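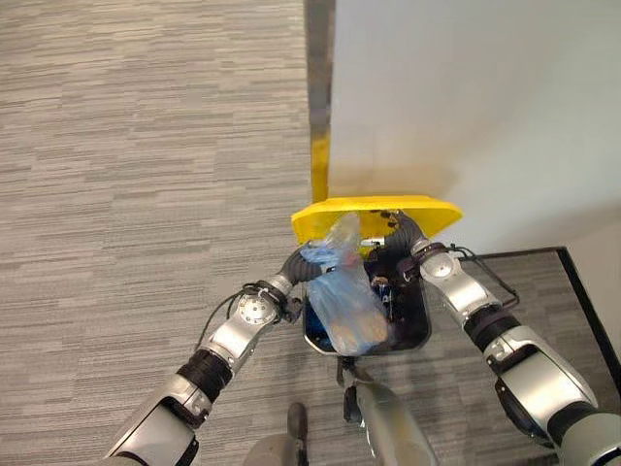 One tenant on the Gistgate floor wrote in to say the liner slides down inside the bin every time a bottle goes in, and could we please put the fix in the guide. So, section 4, redone July 2, 2021.

## 4. Emptying and relining the small lidded bins

Applies to the small black bins, Rarelton and Jallov models both. Big kitchen bins are in section 3.

**Before you start**

- New liner, right size. Guthrie small, blue. The tall ones bunch up at the bottom.
- Bin on the floor, against the wall. Not on a desk.

**Steps**

1. Lift the lid all the way. Hold it up with one hand or it drops on your knuckles.
2. Bottles first. Take out any that stick up above the rim, empty them in the sink, cap back on, into recycling.
3. Loosen the liner from the rim on both sides. Work it up slowly.
4. Gather the top, squeeze the air out, tie. One knot is enough.
5. Lift straight up. If it catches, tip the bin a little and try agian.
6. Look in the bottom. Wipe if sticky.
7. Open new liner, push it down to the floor of the bin with your fist, corners too.
8. Fold the top over the rim, a good hand's width all round. Take up the slack at the back and tie a small knot in it. This is the fix for sliding.
9. Close the lid. Should sit flat. If it doesn't, there's liner bunched under the hinge side, pull it forward.

> **Caution:** no broken glass in these bins, the liners are thin. Wrap it, label it, take it to the loading door.

> **Caution:** don't press the trash down with your hand to make room. Change the bag.

**Notes**

- Liners come 1,000 to a case. Shelf 57, supply room. Take a roll, not the case.
- Bit of liner showing at the front is fine. Hanging to the floor isn't, vacum catches it.
- Lid won't stay on? See 4.1, swapping a lid. Spare lids get reordered in November, ask before then if you're short.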